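Kellgate opens its Grenlow workshop to owners of hand-held grippers

GRENLOW, 2023-06-30 - Kellgate is very pleased to announce that its small and much-loved Grenlow workshop will now look after hand-held grippers for anyone who uses them, whether they bought the tool through us or came to it some other way. Owners can send a gripper in for a full check, or bring it along and stay for a cup of tea while we go over the jaws, the trigger and the bolts with them.

The new service is led by Meinir Rowlands, who has spent a good many years at the bench and still likes to begin every check the same way, with the trigger squeezed slowly from open to closed and back again.

"People worry about the electronics, bless them, and then it's a bit of yarn wound around a bolt," said Rowlands. "Soft things are lovely to practice on, but fibers do travel! I ask everyone to open the jaws wide, look down at the base of each plate with a good light, and pick out whatever has crept in before they reach for a wrench."

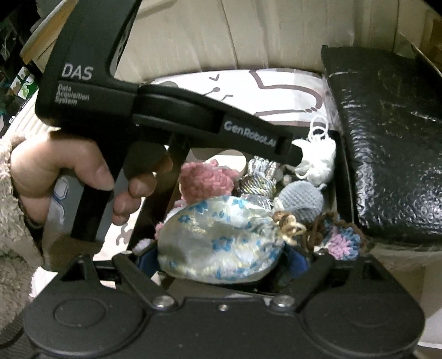

Each visit covers cleaning, a check of every fastener on the jaw assembly and up to 50 slow open-and-close cycles, with notes written out by hand for the owner to keep. Worn parts are shown to the owner before anything is replaced, and the old ones go home in a little bag if they are wanted.

Nhung Đinh, who runs the front desk, will be taking bookings, and she asks that tools be sent with the jaws open and a short note about anything that feels stiff. The first 33 places are open now, with more to follow in December.

To book, please call or write to the Grenlow workshop and ask for Nhung.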